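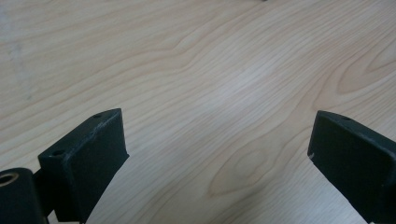

Figura 1. Superficie del tablero de la mesa, en madera clara.

2. Estudio del tablero

El aula taller Pacheco tiene mesas de trabajo de madera clara que se usan a diario. Nuestro grupo eligió una de ellas para el proyecto de la asignatura de Materiales. El objetivo era describir la superficie, decidir si hacía falta lijarla y proponer un plan de mantenimiento que pudiera aplicarse al resto de las mesas.

2.1. Aspecto de la veta

La veta forma líneas largas, finas y muy juntas, con una ondulación suave. Alternan franjas tostadas con otras casi blancas. En la zona central de la figura 1 el reflejo de la luz borra parte del dibujo, por lo que para el análisis de esa parte trabajamos directamente sobre la mesa, con la persiana bajada.

Hay un dibujo ovalado, parecido a un nudo, con anillos concéntricos alrededor de un centro más claro. Las líneas vecinas se desvían al pasar junto a él. Cerca del lado derecho aparece otro dibujo de arcos encajados, de un tono algo más oscuro, que es el que en clase llamamos veta catedral.

No pudimos determinar la especie. Por el color pensamos en arce o abedul, pero la ficha de compra no lo indica. Tampoco sabemos si se trata de chapa o de un panel macizo, porque los cantos están tapados y no teníamos permiso para desmontarlos.

2.2. Estado de la superficie

A la izquierda se aprecia una mancha grisácea y tenue, alargada, que apaga un poco la veta. Probamos primero con un paño húmedo y después con jabón neutro Fallari muy diluido. Anotamos el resultado de cada prueba en la hoja de seguimiento del anexo B. Descartamos el lijado: si el tablero fuera de chapa, el riesgo de atravesarla sería alto.

2.3. Encuesta de uso

Preguntamos a 37 estudiantes por el uso que dan a las mesas. De ellos, 19 dijeron que nunca ponen protección debajo al cortar o pegar. La mayoría no sabía que en el armario hay tapetes de corte Grivow.

2.4. Plan propuesto

Limpieza semanal con paño apenas húmedo, en el sentido de la veta.
Tapete obligatorio para cúter y cola.
Aceite incoloro Floltwood dos veces por curso, previa prueba en una esquina.
Revisión de las manchas en marzo, con la misma hoja del anexo B.

El presupuesto del plan se detalla en el apartado 3. La prueba del aceite queda pendiente hasta que el taller confirme qué acabado lleva el tablero.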